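The Towel Problem

Machines can weld a truck. Can one of them please do the laundry?

By Wilma Prins

Every August my household produces a mountain of beach towels, and every August I read that the robot that will fold them is almost ready. I have been reading this since my son was in diapers. He now has opinions about fabric softener.

So this summer I went to see how almost ready it was. Brikton, a town with two car washes and a very good doughnut shop, is home to a small company called Warkico, which has spent three years teaching machines to do the things I put off until after dinner. Wiping a counter. Loading a dishwasher. Taking a heap of clean laundry and turning it into something you could put in a drawer.

Etornam Abugri runs the laundry side. He met me at the door at nine in the morning with a coffee in each hand, both of them his.

"People come in expecting a butler," he said. "I tell them to expect a toddler who has never been tired."

The trouble with laundry, he explained, is that it has no shape. A car door is the same car door all day long. You tell the machine where it is, the machine goes there, everybody gets a car. A T-shirt dropped on a table has never been in that position before and never will be again. Half of it is hidden under the other half. The corner you want is inside a fold, and when you pull on what looks like a corner you get a sleeve.

I said this matched my own experience with fitted sheets.

"We don't do fitted sheets," he said, and for the first time that morning he looked unhappy.

Warkico's current system is called Nikora. It learns by copying. A person guides the arms through the job over and over, the computer studies the results, and eventually it has a go on its own. Nikora had been through 2530 of these lessons by the time I visited, which is more than I have given my husband, though the success rate may be similar.

On a flat, dry hand towel laid out neatly, Nikora is good. It folds in half, folds again, gives the thing a little pat and moves on. I found the pat oddly moving. Abugri says it is there to flatten the crease and that I should not read anything into it.

Start with a crumpled heap, though, and the pace drops to that of a chess match between cautious men. I timed one piece of cloth at 54 seconds. I then watched the next attempt go wrong in a new way: one arm let go, the other did not, and the cloth swung gently in the air like a flag of surrender. Somebody pressed a button and we all had another coffee.
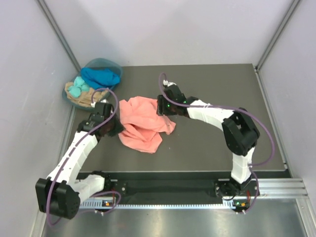 Two arms, one pink cloth and a basket of laundry at the Warkico workshop in Brikton.

Shop floors are further along, mostly because shop floors are willing to meet the robot halfway. Across town at Rana, a linen service that washes for hotels, a machine feeds flat sheets into a folder all day without complaint. But someone has to hand it each sheet by the corners. The woman doing so told me she used to fold and now she finds corners, and that her shoulders couldn't tell the difference. When I asked if a robot might find the corners too, she laughed for long enough that I put my notebook away.

Abugri thinks the corner-finding will be solved first, in places like Rana, where there are thousands of the same sheet and a manager who can do the math. Homes come later. Homes have stairs and dogs. They have one sock that belongs to a guest who left in March. They also have people in them, who will not accept a robot that is right most of the time if the rest of the time it folds the cat.

How much later? He wouldn't give me a date. Pressed, he said he would be pleased if a machine could handle a mixed basket from an ordinary family in under 20 minutes, with no one standing by the button, before his daughter finishes high school. She is in fourth grade.

I asked who folds the laundry at his house.

"It stays in the basket," he said. "We wear it from the basket."

Before I left he let me guide the arms myself. The controls are light and the arms follow you closely, including when you scratch your nose. I got hold of a washcloth, lost it, got hold of it again, and brought two of its edges together in a way I would describe as a fold if I were being paid by the fold. My lesson was not added to the other 2530 – Abugri was polite about it – and I drove home by way of the doughnut shop, with the towels still waiting on the couch.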